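Trornport office clears its paper files before October move

The Trornport office of Edix has started to sort its paper records into low wooden cabinets, and the work should be finished before the company changes floors in October. The office keeps 1262 ring binders at the moment, most of them blue, and many were never put back in the right place after they were used.

The cabinets were supplied by Venckus, a local seller of used office furniture. They are light wood, with two doors and one shelf across the middle. Edix says it chose them because they are low enough that a person can put a binder down on the top, open both doors and then file it. 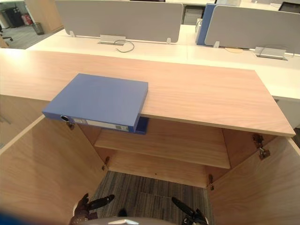
The old system was open shelving along the corridor. It was easy to reach, but the paper collected dust and the labels on the spines lost their color in the sun. Staff also complained that binders from different departments were mixed together – invoices stood next to training records, and some contracts were found only after a long search.

Under the new plan every binder gets a fresh spine label before it goes into a cabinet. Papers that the company does not need to keep any longer are taken out first and sent to Ekar, which shreds them and recycles the paper. Ekar has already collected 500 kilograms from the building.

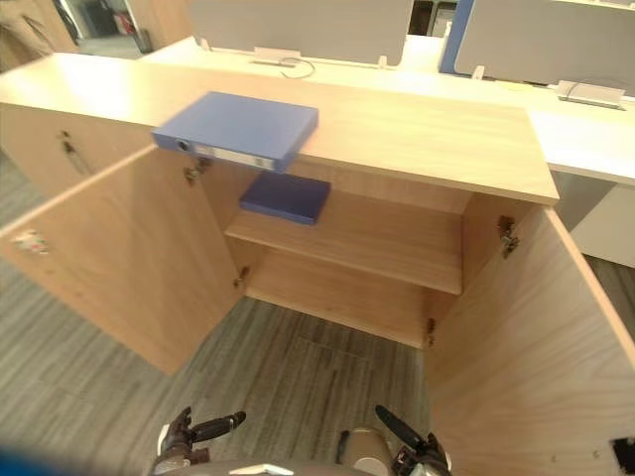

What happens to the binders that become empty?

They are checked for bent rings and damaged covers, and the good ones are offered to schools in the town. The first 100 are ready and can be picked up from the reception desk in the morning, until 11.

The company has set aside 4000 euros for the whole job. This sum pays for the cabinets, the shredding and the new labels. Scanning is not part of it. Edix says that it wants to scan the older contracts too, but it has not decided when this will start.

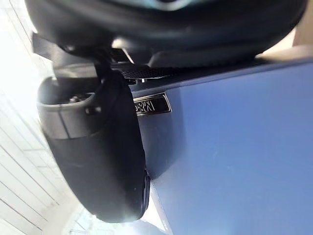 Access during the work

The filing room stays open while the sorting goes on, but only in the afternoon. Employees who need a binder in the morning should ask by e-mail one day before. They are also asked to close the cabinet doors after use – the open doors take a lot of space, and the passage between the rows is narrow.
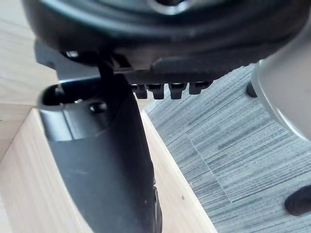
Binders that are borrowed must come back within two weeks. A paper list hangs next to the entrance of the room, where each person writes the label of the binder and the date. The list will stay in use after the move, when the cabinets go to the second floor together with the accounts department.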